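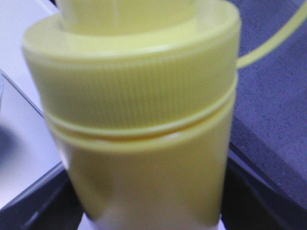 Courses > Robot Handling > Lab Handouts > Grippers and wrist cameras

Handout for the second lab: choosing a gripper when the camera rides on the wrist

Last time we had the arm picking up blocks, and blocks are kind. This week it's squeezy bottles, which I love and which most of you will hate by teatime. You'll be trying two grippers on the same arm: the Iltus parallel jaw and the Tirnard soft finger. Same controller, same camera, same bottle for both, please, or your results won't compare.

Start with what the camera gives you. Up close, a plain yellow bottle is a rotten target. There's no label and no printing to lock on to, the body is smooth, and a good deal of it goes soft with blur. What you do get is the cap. Those fine upright ridges are the sharpest thing in view, along with the collar just under them, so that's where I'd hang your tracking. Try it on the body first if you like (I did, for most of an afternoon in April) and watch the estimate wander about.

Mind the strap, too. It comes off beside the top of the cap and arcs up and away to the right, and it's the same yellow as everything else, so a simple colour mask will swallow it whole and tell you the bottle is fatter than it is. I've had a jaw close on a strap before now. Very undignified!

Now the gripping. The Iltus is quick and repeatable, and it'll hold a cap beautifully. On a squeezable body it's a different story: set the force too high and you put a dent in, and the bottle pops up out of the jaws like a bar of soap. The Tirnard is slower and a bit wobbly on the lift, but it forgives a bad approach. My own tally on the Conneely bench was 61 good lifts before I had to touch the settings, and I haven't got near that with the Iltus on anything soft.

What I'd like from each pair:

- 3 runs per gripper, holding by the cap and then by the body
- the force setting for every run, including the ones you'd rather forget
- a note of where the camera lost its target, if it did
- a short paragraph saying which gripper you'd buy, and why

The controller log stops at 2,000 lines and then writes over itself, so save between runs. The Trovurau viewer opens the files on any of the lab machines.

Recent handouts
Homing the arm without hitting the bench
Wrist camera calibration
Force limits and how to read them
Writing up a failed run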